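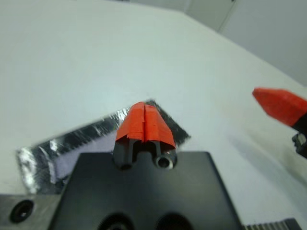

Barbier Schreibtischlampe - nach zwei Monaten mein Fazit

Im November ist meine alte Klemmleuchte endgültig gestorben, und weil ich abends viel am Schreibtisch sitze (Steuer, Briefe, neuerdings wieder Kreuzstich), musste schnell Ersatz her. Apolline Langlois hatte mir schon länger von ihrer Barbier vorgeschwärmt, also hab ich mir die gleiche bestellt, für 90 Euro plus Versand. Die Skerham für 45 Euro stand auch zur Wahl, aber im Laden hat mir der Kopf zu sehr gewackelt.

Der Aufbau ist ein Witz: Fuß dran, Arm rein, Schraube fest, fertig. Die Anleitung hat trotzdem 13 Seiten, das meiste davon Sicherheitshinweise in allen möglichen Sprachen.

Zum Licht: Ich bin wirklich begeistert! Schön warm, kein Flimmern, und auf der hellsten Stufe kann ich sogar schwarzes Garn auf dunkelblauem Stoff erkennen, was ich bei der alten komplett vergessen konnte. Der Arm bleibt stehen, wo man ihn hinschiebt - bisher jedenfalls. Bei meiner früheren Lampe von Pludis ist er nach ein paar Wochen immer langsam nach unten gesunken, bis ich das Ding quasi auf der Nase hatte.

Was mich nervt, ist der Schalter. Der sitzt am Kabel, und zwar so weit hinten, dass ich jedes Mal unter den Tisch greifen muss. Wer denkt sich sowas aus? Das Kabel selbst ist auch eher kurz, bei mir ging es nur mit Verlängerung. Und der weiße Fuß zieht Staub an wie verrückt, ich wische da alle paar Tage drüber.

Ersatzleuchtmittel gibt es übrigens einzeln, die Fassung ist ganz normal. Darauf hab ich extra geachtet, fest verbaute LEDs kommen mir nicht mehr ins Haus.

Vier von fünf Sternen, einen Stern Abzug für den Schalter. Falls jemand einen Zwischenschalter kennt, der zum grauen Textilkabel passt, gerne in die Kommentare!

2012-01-22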